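Washing wool at forty, and other mistakes
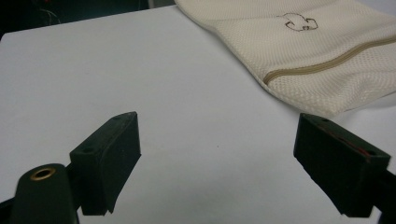

Stadcombe Knitters, Sunday group

I shrank the grey cardigan in January. It took me 9 weeks to knit and one cycle to ruin. Rodica Văduva looked at it and said it might fit her grandson.

So I now wash wool by hand, in the sink, in cool water with very little soap. I press the water out in a towel and dry the thing flat on the spare bed. It takes 4 days in our house.

I have 500 grams of green left from the Jitaru order and will start again with that. Same pattern, longer sleeves. Octavian Preda has my 4 mm needles and I would like them back.

Filed under: Knitting, Laundry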